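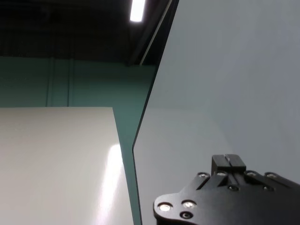

Black gripper, fingers together, silver screws.

So I got the job! Some of you know already because I texted half my phone the minute I hung up, but for everyone else: I start at Lambrechts next month, in scheduling, and I'm still a bit giddy. A few people have emailed asking how the whole thing went, especially the salary part (you nosy things), so I'm going to write it all down while I remember it.

First, the background. I was at Jerow for a long time. Customer service desk, then senior customer service desk, then a title with the word "coordinator" in it that came with a new email signature and the same paycheck. I liked the people. I liked my chair. I had stopped liking the phone so much that my shoulders went up when it rang at home.

I started looking in the spring and I was terrible at it. I'd come home, eat something, open the laptop, and send the same resume to anything with "office" in the title. My spreadsheet says I sent 63 applications. I got four phone calls out of that, and one of those was a guy who wanted me to sell windows on commission.

What changed things was Lorraine Grimshaw. We worked together years ago and she does hiring for a warehouse company now, and she offered to look at my resume over lunch. She got a pen out before the food came. She crossed out my whole opening paragraph, which was 155 words long (she made me go home and check) and said I was a motivated team player in three different ways. Then she asked me what I did all day, and I told her, and she said "why isn't any of that on here?"

Good question! I had been fixing the shift roster for two years. It wasn't in my job description, it just landed on me when the person who used to do it left. I was the one calling around when someone was out sick, I was the one who knew who could swap with whom, and I'd built a sheet that showed the gaps two weeks ahead. None of it was on my resume. I had written "assisted with scheduling as needed." Lorraine underlined that twice and wrote NO next to it.

After that I only applied for scheduling and dispatch jobs, and I only sent a couple a week. I wrote a real cover letter each time. It took forever, I won't lie, and I complained the entire way through, but I started hearing back.

I had an interview at Clonudlow that I thought went great and then never heard a word. Not even the form email. I wrote to them twice. If you work in hiring, please, please send the form email. I would have been fine with the form email.

Stinau did make me an offer, and this is where I nearly messed up. They offered a 2,000 dollar signing bonus and I got so excited about a number with a comma in it that I almost said yes on the phone. Luckily I asked them to send it in writing, and when I sat down with it that night I saw the bonus had to be paid back if I left inside eighteen months, and the health insurance didn't kick in for ninety days. The hourly rate was a hair under what I was already making, too. I slept on it (badly) and turned it down. Then I spent a week convinced I'd thrown away the only offer I'd ever get.

Then Lambrechts. Two interviews, the second one with Tuulikki Nurmi, who'll be my manager. She put a messed-up weekly roster in front of me, gave me a pencil, and said to talk her through what I'd do first. I forgot to be nervous. I think I told her one of the shifts was illegal, and she laughed and said yes, it probably was.

They called with a number. I'd written what I wanted to say on an index card, and I read it off the card, in a voice I can only describe as a flight attendant's: "Thank you, I'm really excited about this. Based on the rosters I've been running, I was hoping for a little more. Is there any room in that?" And then I shut up, which was agony. I stared at the dish rack. I could hear her typing.

She called back the next morning and they'd come up by 3,687 dollars a year. It's such an odd amount! I guess there's a pay grid somewhere and that was the next box over. I didn't ask. I said yes please and thank you and then walked around the block in my slippers.

Giving notice was harder than I expected. My boss was nice about it, and then two days later he asked what it would take to keep me, and for a minute I was flattered. Then I thought about the phone. I told him I'd already signed, and that they should give the roster to someone and pay that person for it. He wrote it down. I hope he does something with it.

My last two weeks at Jerow are going to be mostly me writing out how the sheet works, including the tab I named "do not touch" and can't remember why.

Lorraine wants to be paid in lunch, so we're going back to the same place and this time I'm bringing the pen. If anyone wants the wording off my index card for their own call, leave a comment and I'll type up the back of it as well. That side has what I was going to say if they said no.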